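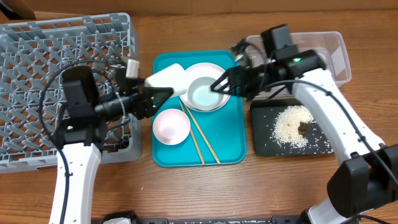 The two-armed table-clearing cell at Bristach, with the dish rack on the left and rice on the black tray.

Bristach's dish-clearing robot is back at work after 8 days off the bench, and the company is keen to have people know it. What it is less keen to discuss is how much human labour it takes to keep two mechanical arms wiping plates.

The cell, which the firm calls Grostum, was shown to a handful of local reporters in August. It consists of two white arms bolted at the front edge of a wooden table. They are meant to clear what is left after a meal: scrape or wipe the plates, pick up the rubbish, put the clean things in a rack. A dishwasher and a patient teenager can do most of this already, and the company did not claim otherwise when asked.

The shutdown began with a cable. Each arm has a black cable that runs from the wrist back along the white casing, and the one on the left had been catching whenever the arm reached across the dish rack. According to Catríona Ó Riain, who looks after the cell, the wrist would turn, the cable would go tight, and the arm would stop dead with a fault on the screen.

"It was doing it a couple of times a morning," she said. "Then it was doing it every time we asked it to put a plate away."

The repair was to replace the cable and leave a bigger loop of slack over the top of the wrist. There is no new part in this and no clever software. The old cable had been cut to length by the supplier, Zurard, to look neat, and Ó Riain's view is that it looked neat because it was too short. Zurard has since agreed to send the longer one as standard. It did not offer to pay for the lost time.

The cable took an afternoon. The rest of the 8 days went on everything that had to be redone once the wrist had been opened up, and this is the part that deserves a harder look from anyone thinking of buying a cell like it.

First the gripper had to come off and go back on. The fingers are held by small screws that are done up to a set tightness, then marked with a paint pen so that a loose one shows up. Then the wrist camera had to be lined up again. If it has moved by even a hair, the arm closes its fingers beside the thing it wants and picks up air. Lining it up means showing it a printed card from a long string of positions, and Ó Riain did it 7 times before she was happy with the result.

"The first few came out different from each other, and they shouldn't," she said. The cause was the table. One leg had a soft foot under it, and the whole top dipped when the arms swung out together. A harder foot went on and the numbers settled down.

It is fair to ask why a wobbly table was not found when the cell was installed. The company's answer was that the cell passed its checks at the time. Those checks were done one arm at a time.

After that came the mess, since a clearing robot has to be tested on something to clear. The staff lay out plates, bowls, chopsticks and whatever else suits the day on a turquoise tray, with rice scattered to one side, and run the same job over and over. The left arm holds a white block, possibly for wiping, while the right one handles the bowls. Once the job is finished somebody walks over and makes the mess again by hand. Bristach ran nearly 200 of these rounds before signing the cell off, and a person reset the table for each one.

Asked whether it would have been quicker for that person to do the dishes, Ó Riain laughed and said yes, plainly, by a very long way.

Crockery is the easy part in her telling. A plate has a rim and stays the shape it was. Soft rubbish is where the arms lose time, and where most of the second week's fiddling went. 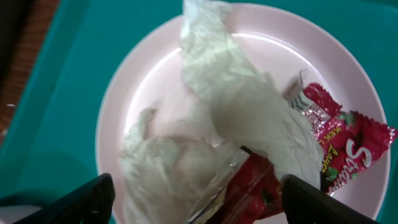 Tissue gives under the fingers and springs back, and clear film throws off glare that the wrist camera can mistake for an edge. The grip force had been set for bowls. Used on paper, it pinched off a corner and left the rest behind. The force is now set separately for soft items, which sounds like progress until you learn that a staff member still picks the setting from a menu before each run. The arms do not work out for themselves which one they need. The company says that will come. It gave no date.

The daily upkeep is another cost that does not turn up in the sales sheet. Before the first run, both sets of fingers are wiped down and checked for grit. Rice is the worst offender. A dried grain stuck to the inside of a finger is enough to stop it closing flat, and then a thin thing like a chopstick slides out. The camera windows get a soft cloth and nothing else, after someone used a kitchen spray on one and left it hazy. The cable loops are looked at with the arms powered down, then again with the arms moved slowly to their furthest reach. There is a sheet on a clipboard to sign.

The green lights on the wrist housings have caused some confusion among visitors, who take them to mean that all is well. On this cell they show that the wrist has power. The left one was green through the whole cable business, right up to each stop. Ó Riain has asked for the light to be tied to the fault signal instead and has been told it is on the list.

Bristach bought the cell 2 years ago after a staff member saw a similar one at the Kawaguchi trade hall. It was meant to be moved into a real canteen by the following winter. It is still on its own table in the workshop, and the firm now describes it as a "learning installation," a phrase that did not appear in anything it put out at the time of purchase.

None of this makes the repair a poor one. By the sound of it the work was careful, and the left arm reached over the rack without stopping for the length of our visit, a bit under an hour. The right arm stopped once, with its fingers against the side of a bowl, and had to be backed off by hand. Ó Riain wrote it in the log as a bad approach and started the round again from the top.

The next full check of the cell is due when the new Zurard cable arrives for the right arm, which is still running on the short one. The company expects to lose less time on that job. The camera on that side will have to be lined up from scratch as well, and the same test rounds run again before it is signed off.

Bristach would not say what the 8 days had cost. It did say the cell will be open to visitors again once the right arm is finished, by appointment, mornings only.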